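How Does Salt Change a Steak? A Kitchen Science Project

Rianne Cuypers and Heriberto Arango
Supervisor: Dirk Hendriks
August 1, 2026

Why we picked this

Everybody we know has an opinion on when to salt meat. Heriberto's family salts right before cooking, Rianne's grandmother did it the night before, and Milan Dijkstra from our class swears you should only do it at the table. They can't all be right (or can they?), and we wanted to find out with a scale and a notebook instead of arguing over dinner. We had so much fun with this one that we kept going well past what the assignment asked for!

What salt does to meat

When you sprinkle salt on raw beef, water starts to come out of the surface. This is osmosis: water moves toward the place where there is more salt. After a while the salt dissolves in that water and makes a brine, and the brine slowly moves back into the meat. Salt also changes the muscle proteins so that they hold on to water better when they get hot. That second part was new to both of us, and it's why a steak salted well ahead of time can stay juicy even though you see liquid on it early on.

The brown crust is a separate story. It comes from the Maillard reaction, in which amino acids and sugars react at high heat and make hundreds of flavor compounds. A surface with a lot of water on it browns slowly, as the heat goes into making steam first. So we guessed that the salting time would show up in the crust as well as in the weight.

Method

We bought all our beef in one go from Coppens, the butcher on the corner, so that it came from the same cut. The total was 2,415 grams. We trimmed the fat, weighed each piece, and split them into groups: no salt, salted just before cooking, salted 80 minutes before, and salted overnight in the fridge on a rack. Every piece was patted with a paper towel, cooked in the same pan with the same oil, and turned halfway through. We rested the meat for two minutes and weighed it again.

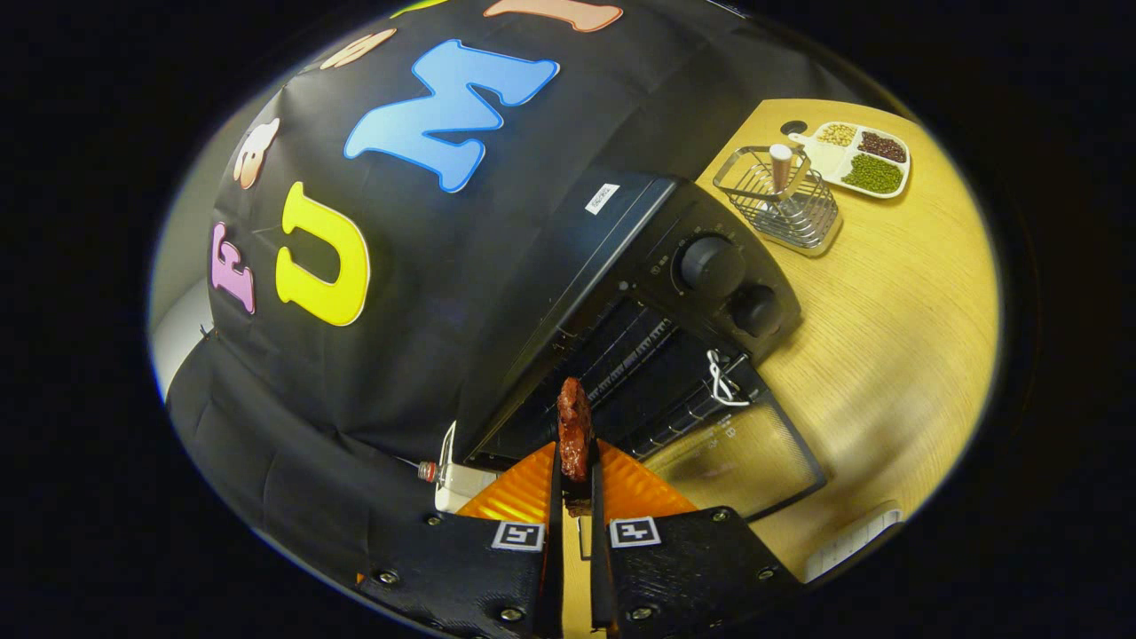 Figure 1. Cooked meat with a browned surface.

For the taste test we asked classmates to rate juiciness, saltiness and crust without knowing which group they were eating. Kristof De Smet lent us his family's kitchen and also did the slicing, so that neither of us could give anything away by accident. The unsalted pieces got a little salt at the end, or everyone would have spotted them at once.

What we found

The overnight group lost the least weight in the pan and also got the best crust scores. Those pieces felt dry on the outside when we took them off the rack, and they started to brown almost right away. We were both amazed at how big the difference looked side by side.

The pieces salted just before cooking came second for crust. The 80-minute group landed in the middle for juiciness, but the tasters liked its flavor nearly as much as the overnight one. The unsalted group lost the most weight, and several people called it bland in the middle even with salt on top.

Problems

Our pan cooled down when we put in two pieces at once, so the first batch browned more slowly than the rest. We cooked the others one at a time after that. The kitchen scale only shows whole grams, and the pieces were not all the same thickness. We would also like more tasters, as a few of ours are close friends and may have talked during the test.

Next steps

We want to try the same thing with chicken thighs and with a wet brine. Heriberto would love to put a thermometer probe in every piece next time and plot the curves!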